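How much should a death notice cost, and what can I leave out?

Posted in Family matters > Funerals and notices

My aunt died in February and the job of writing the notice for the paper has come to me, on the grounds that I once had a letter printed about bins. The paper charges by the word past the first 100, and my draft is at 800. I have already taken out the caravan.

The trouble is that everyone has sent me something that must go in. One cousin wants every job she held, including the summer at Bastum, which was a carpet warehouse and by her own account the worst eleven weeks of her life. Another wants all the grandchildren by name, then the great-grandchildren, then the dogs. Her maiden name was Liepiņa and the paper's online form turns the ņ into a small empty box, then tells me I have used an invalid character, which she would have enjoyed more than I did.

So, three things. What has to be in a notice and what is only tradition? Is there a way of saying "survived by" that doesn't sound as if she had been a shipwreck? And can I get that letter printed properly, or do I give up and put a plain n?

The funeral is arranged but the notice isn't, and the form times out at inconvenient moments.

Posted by caravanless

3 replies

marrowfat

I've done four of these now, which is what happens when you are the one in the family who owns a dictionary.

Nothing has to be in it, legally speaking. It's a paid advert. If what you're after is the formal sort that warns people with a claim on the estate, that is a separate notice with its own wording, and whoever is handling the will should do it. Don't mix the two up or you'll pay twice.

What people look for when they read one, in the order they look for it:

1. The full name, with the maiden name, and whatever she was called in real life. If half the town knew her by a nickname, put it in brackets. Half the town will not otherwise realise.

2. When and where the funeral is, including the time. You'd be amazed how many notices give the church and the hymns and forget the time. I'd be less amazed, having done it myself.

3. Flowers or no flowers, and where donations go. One line.

4. The family. Husband or wife, children, and then a number or a group. "Grandmother and great-grandmother to a large and noisy family" is ten words and offends everybody equally. The minute you name one great-grandchild you have named them all, and somebody will have been spelled wrong.

5. One thing about her that was true. One. Pick the thing people would say at the bar afterwards.

That comes in under 100 words if you're strict. The other 700 aren't wasted. Put them in the order of service, or read them out, or do what we did for my mother and make a little folded booklet for people to take home.
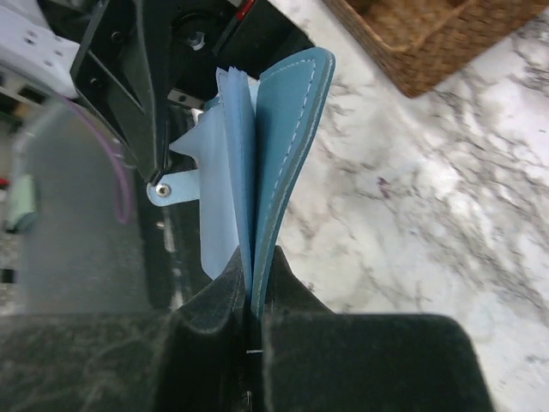 6. Read it out loud to someone who didn't know her. If they ask "sorry, who was married to who?", go back to the family line.

7. Get a proof. Ask for it in writing and check the surname against something official. I once relied on a Christmas card.

On "survived by": try "She leaves". Or turn it round and say whose mother, sister and aunt she was. "Much-loved mother of" does the same work and needs no lifeboats.

As for the carpet warehouse, I'd leave it out of the paper and put it in the eulogy, where it will get the only laugh before the sandwiches.

tuppence_h

We just used the one the funeral director wrote. It was fine. It said "peacefully" which wasn't strictly accurate but my brother said leave it. Ours cost less than the flowers.

Don't use Clorna if they suggest it. It's the online tribute page thing and you get 2 photos and then it wants money for the third, and it emails you on her birthday.

backwardstapler

I worked on the notices desk of a local weekly for years, so I can help with the ņ at least.

The box on the form is nearly always the web form's fault and has little to do with the printing. The form checks your text against a list of letters it has heard of, and whoever wrote the list had not been to Latvia. Stop using the form. Ring the desk, say you have a name with a special character, and ask if you can email the text instead. Attach it as a PDF as well as pasting it in, so that whoever typesets it can see what the letter is meant to look like. Then say in the email, in so many words, "the fifth letter of the surname has a small mark underneath and this is correct". If you don't, somebody helpful will tidy it up.

Mind you, check the typeface has it. Ours did in the ordinary weight and didn't in the bold, and names go in bold. We got round it by setting that one notice in ordinary. It looked rather distinguished and we had two requests for the same the week after.

If they flatly can't, a plain n is what most people settle for, and family abroad will be used to seeing it. Put it right on the order of service, which you control. Any printer worth paying can do it. We sent people to Zalero, who did ours with all sorts of accents and never charged extra, but any small print shop will manage if you send them a PDF with the fonts embedded.

On cost, a thing to ask that isn't on the website. Some papers run the same notice for a second week at a much lower price, and some will put it online for 52 weeks whether you want it or not. Ask which you're getting. Also ask whether the heading counts towards the words. Ours did. People were very cross about it, and I was the one with the telephone.

I'd disagree with the first reply on one point. If there are only a few grandchildren, name them. They cut it out and keep it. I've had grown men ring up to ask for a copy of one from when they were six. Dogs were charged at the same rate as everyone else.

caravanless (original poster)

Thank you, all three. I rang the desk and they have asked for a PDF. I'm down to 100 words exactly, with the nickname in brackets and the ņ intact so far. The grandchildren are in, the great-grandchildren are "and their children", and the cousin who wanted the dogs has been told it was the paper's decision.

The caravan is going in the eulogy.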